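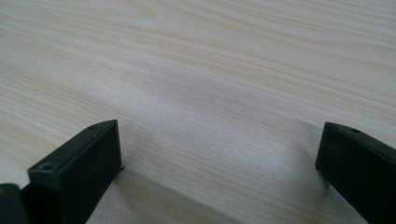

3.2 Tabletops and how people wipe them

Figure 2. Pale tabletop with long tan and light brown grain lines.

I'll admit I never thought much about tabletops before this study, and now I can't sit in a café without tilting my head at one! We ended up with 196 tables in the Siltow homes, and pale ones with a soft grain (Figure 2 has the sort I mean) gave our wipers the most bother. On a plain white top people spotted crumbs straight away. On a streaky beige one they went over the same patch again and again, or missed a smear completely and swore blind it was part of the wood.

Kimutai Mbwambo, who did the home visits with me, reckoned people were following the grain with the cloth, and when I went back through my notes I had to agree with him. We had 22 households wipe once along the grain and once across it, always at breakfast time. Going across took longer, but it left fewer crumbs behind. The Odera homes had mostly darker tops, so I've kept those for section 3.3.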